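# Twisted pair lead

A **twisted pair lead** is a short cable made of two thin insulated wires wound around each other, often in two colours, and usually finished with a small plug at one end. 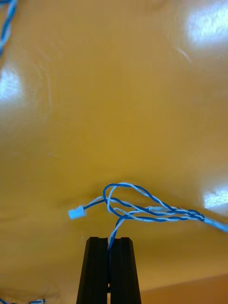
It is one of the humbler things in any repair drawer, and most people who tinker with lamps, fans or old radios will have handled a good many of them without ever learning the name. The two colours are a kindness to whoever has to join the wires later on, although there is no single rule about which colour does what, and it pays to check before connecting anything.

## Why the wires are twisted

Winding the wires together keeps them in one tidy line and helps each wire pick up much the same stray electrical noise as its neighbour, so that a good deal of it can be cancelled at the far end. A tight twist also stops the pair from splaying apart — a real blessing inside a crowded case. The trade-off is a springy sort of cable that likes to keep whatever bend it was last given.

## Plugs

The plug is commonly a small, pale plastic housing with a metal contact inside for each wire. Many are shaped to go in only one way round. They should always be drawn out by the housing, as a tug on the wires can loosen the contacts.

## Tangles and storage

Short leads loop over themselves very easily, and a loose loop pulled in a hurry soon becomes a proper knot. The old advice is to lay the lead on a smooth surface, find the plug, and work back from it, opening each loop with the fingers before drawing anything through.

Romana Malý, who ran the evening repair bench at Mukbridge for many years, taught beginners to coil each lead loosely around 8 fingers' width of card and tuck the plug in last. Her bench kept 136 leads in this fashion, sorted by colour into 20 labelled envelopes. Her colleague Rostislav Ďurica favoured hanging them from a rail by the plug, and the two methods are still argued over there — quite cheerfully — every June, when the drawers are turned out.

## See also

- Ribbon cable
- Crimped connector
- Cable lacing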